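3.2 Tâche de pliage et organisation des séances

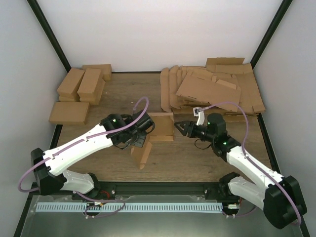

Figure 2. Poste bimanuel du projet Gezer pendant le pliage d'une boîte en carton.

Le pliage de boîtes a été retenu comme tâche commune aux étudiants de l'unité d'enseignement, répartis en binômes. Chaque binôme programmait d'abord les trajectoires d'un seul bras, puis la coordination des deux. La difficulté vient surtout du maintien du carton : un rabat relâché trop tôt tend à se rouvrir. Dans la configuration de la figure 2, la pince gauche tient un rabat de la boîte en cours de pliage, tandis que la pince droite, mâchoires ouvertes, est orientée vers la boîte. Les découpes à plat sont placées au fond à droite et les boîtes pliées au fond à gauche, disposition que nous avons conservée pour tous les binômes.

L'étude porte sur 56 étudiants, dont 26 avaient déjà suivi le module d'initiation à la commande. Les séances duraient plus de 40 minutes, préparation du poste comprise. Les séquences étaient écrites dans l'environnement Gretudeck — version de septembre — et relues par B. Naseri avant tout essai sur les bras.

Un essai était compté comme réussi lorsque la boîte restait fermée après l'ouverture des deux pinces. Les reprises à la main étaient autorisées entre deux essais, jamais pendant. Les binômes consignaient le point de saisie choisi et la cause supposée de chaque échec — glissement, collision ou pli incomplet. Ces carnets servent de base à l'analyse de la section 4.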